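Workshop Wiki > Machines > Bench cells > Tretelell bench cell

Tretelell bench cell

The Tretelell bench cell is a small two-armed robot cell built for tabletop handling work, meaning the picking up, turning, moving and setting down of ordinary objects. It was put together at the Etwood workshop and takes its name from the Tretelell project, which paid for the first pair of arms. The cell is a lovely piece of practical engineering: nearly everything on it can be reached with a hand tool, and most of its parts can be changed by one person without taking the rest of the machine to bits.

Layout

The cell is a square table inside an open-fronted enclosure. The tabletop has a beige finish with a marble-like pattern, and the walls at the back and sides are a speckled grey that looks like concrete. Pale floor planks run round the edges of the table. Two slim aluminium posts stand at the far corners.

Both arms are fixed to a single slotted aluminium rail along the front edge. The rail is the heart of the design. Everything else in the cell is measured from it, and it is the one part that users are asked never to loosen unless they are ready to set the whole cell up again from scratch. Each arm sits on its own flat black base plate, so an arm can be lifted away complete and put back in much the same spot.

Arms and grippers

The arms are white and black, with large black housings at the main joints and long white links between them. A black cable runs along the upper link of each. At the end is a black gripper with angled jaws, and above each wrist is a small white camera module, which gives a close view of whatever the jaws are about to close on.

Grippers are treated as wearing parts. The jaws pick up grease from fingers and fluff from cloths, and a dirty pair will let a smooth mug handle slide. Wiping them is the quickest job in the whole upkeep list and makes a surprising difference!

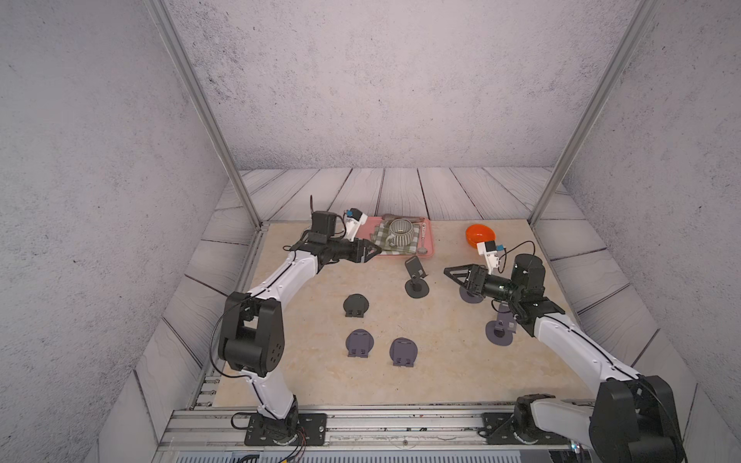
The cell with both arms over the table and a set of phone stands laid out in front of the tray.

Setting up

Setting up begins with the rail. It is cleaned, checked with a straight edge and fastened down before either arm is brought near it. The base plates go on next, their screws put in finger-tight at first and then nipped up a little at a time, working across the plate from corner to corner. Going straight round in a circle tends to pull the plate to one side, and the error at the gripper end is far bigger than the error at the plate.

The left arm is normally fitted first, simply because the Etwood bench has more elbow room on that side. Once both arms are standing they are moved slowly by hand, with the power off, through their full reach. The person doing this is feeling for stiff places and watching the cables. A cable that goes tight when the elbow is fully stretched needs more slack, and one that droops over the jaws needs less.

After power-up each arm is sent to its rest position and then to a touch point on the table. The touch point is checked with a strip of paper 2 mm wide laid on the surface. If the closed jaws cover the strip, the arm is accepted. If they miss it, the base plate is slackened and the arm is set again. Most people get it on the second try, and there is real pleasure in watching both arms come down neatly on the paper.

Wrist cameras are set last. Each is tilted until the tips of both jaws are in view with the gripper fully open, and the bracket is then tightened. A small movement here matters a good deal, as any recordings made before and after it will not match.

Dressing the table

A cell that has only ever been tested on wooden blocks tends to disappoint when it meets real household things, and the Tretelell notes are firm that the table should be dressed before a set-up is passed. Usual items include trays, cloths, bowls, mugs, spoons and folding phone stands.

Phone stands are a favourite. A folding stand can be upright with its cradle raised, or lie flat on the table, and each position asks for a different approach from the gripper. A round base lying flat is hard to get under, while the post of an upright stand gives the jaws something easy to hold. Cloths are useful in another way: placed beneath a mug, they show at once whether an arm is dragging an object sideways as it lifts.

Items are placed where both arms can reach them, with a few nearer the back to test the stretch. The layout is then noted down so that it can be put back the same way after any repair.

Routine care

Jaws and camera lenses are wiped at the start of each session with a dry cloth. Base plate screws are checked after every 30 hours of running, and the rail screws at the same time. Joint covers are brushed clean of dust, with most attention given to perforated ones, where fluff gathers in the holes.

A longer service is due at 2000 hours. The arms come off the rail, the plates are cleaned underneath, the cables are looked over from end to end and any that have gone shiny or flat are changed. At Etwood this usually falls in November, when the bench is quieter.

Common faults

Slow drift to one side is nearly always a base plate that has worked loose. Tightening it cures the wobble, but the touch point must be checked again afterwards.

A wrist camera that drops out when the arm bends forward points to the cable or its connector. The connector is pushed home and the arm moved through the same bend. If the picture goes again, the cable is changed.

Jaws that close unevenly may have dirt in the slide. If cleaning does not help, the pair is replaced together, never singly.

A joint that becomes noisy is left alone until the arm has been taken off the rail. Opening a joint housing in place is possible, but small screws have a great talent for finding the slot in the rail.

Versions

There have been 3 versions of the cell. The first used a clamp for each arm, which was quick to fit and crept under load. The second brought in the base plates. The third, in use now, kept the plates and moved both arms on to one shared rail.

Page last changed 27th August.

Related pages
Sutter rail
Natia cable guide
Gripper jaws, cleaning and changing
Touch point check
Wrist camera brackets
Table layouts for handling tests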